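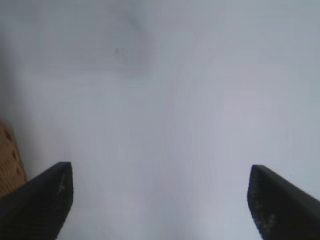 Can a grasp policy trained only on wrist camera views tell when it has nothing to grasp?

It can if the training set includes enough blank views labelled with "move and look again" as the target. Without those it tends to close on whatever faint mark it finds.

Filed under: Lists > Lullameo-users > Methods and results

Re: [lullameo-users] Fernero and blank views, does it hold up?

All,

Quick reply, got a slot on the arm at 4 and the notes are all over the place. Quoting Elīna so people can follow:

> From: Elīna Venckus
> Tried the Fernero recipe from the last release on our own setup. Drops
> the overhead camera completely, wrist view only. Grasping off a plain
> pale tabletop was fine as long as the object was already in view at the
> start. Once it wasn't, the policy went for shadows. Has anybody
> measured how many blank views you need in the mix before it stops?
> Also, what do you do about open containers? Ours treats the inside of
> a basket as more table and puts the finger down in the middle of it.
>
> Elīna

Short version on the first bit: yes, we measured it, and fewer than I'd feared. 400 demonstrations as the base set, all normal picks. Then added blank views from the same tabletop, surface only or surface with just the side of something poking in. Target action for those = lift, shift, look again. No new loss term, nothing clever.

Without them the closing on nothing was bad, I'd stopped counting. With blank views at around 20 per cent of the mix it went quiet. More than that didnt buy us anything and the thing got timid, kept lifting when there was a perfectly good object in front of it. So please don't just pile them in.

Two things that mattered more than I expected:

- Vary the height. If every blank view is from the same height the policy learns the height.
- Keep the partial ones. An object just peeking in at the side is where the old version froze, and these are the samples that fixed it. Label them "move towards", separate from the true blanks.

Shadow handling: still not great. Soft grey patches on a pale surface, low contrast, it hesitates. I tried brightness jitter in Zultov's augmentation stage and it helped a bit in July, then we changed the lamps and I never reran it. Treat as unproven.

On containers. Elīna's failure is the one we had too. Seen from above and at a slant, the floor of a wicker basket is a big flat patch with regular texture, and a policy that has only ever seen flat things as "table" will call it table. What we do now is predict the rim first and the grasp second. Rim head is tiny, hangs off the same encoder, outputs a rough curve in the wrist view. Finger placement is then conditioned on which side of that curve each finger is on. For lifting by the wall you want one finger inside and one outside, so anything with both on the same side gets rejected before the gripper closes.

A thick braided rim makes this easier than a plain one. Same colour as the walls but the twist stands out, and the head picks it up even when the far end of the basket has run out of view.

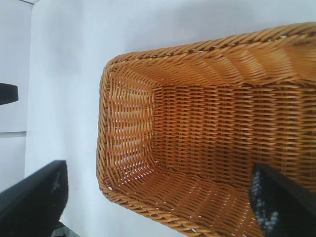

Numbers, such as they are

Rim head on, blanks in: 96 per cent of closes had the fingers on opposite sides of the wall. That is placement only, NOT lift success. I haven't got lift figures I trust, the baskets flex and the scoring was a mess. Rim head off I don't have on the same split, so no comparison from me yet. Sorry, know that's the bit everyone wants.

Caveat, all trained on one basket style. The small sea-grass ones from the Macaraeg lab might well break it. If someone has them set up please run the checkpoint and post what happens, good or bad.

Config is in the Fernero folder, the one with "rim" in the name. Ignore the other, it has the old crop and will give you rubish.

Right, off. Will answer the rest tomorrow.

Comments (3)

tinplate: Do the "move towards" samples need a direction label or just the action? Ours are recorded without.

oskarb: Ran the rim config this morning. Loads fine but the Zultov version has to match or the jitter stage gets skipped with no warning. Lost a couple of hours to that.

Elīna Venckus: Thanks, this helps. We had no partial views at all, everything was either centred or thrown away. Will put them back in and report. Still want to see the rim head off though!

Lullameo list archive. Messages remain copyright of their authors. Contact the list owner | Back to top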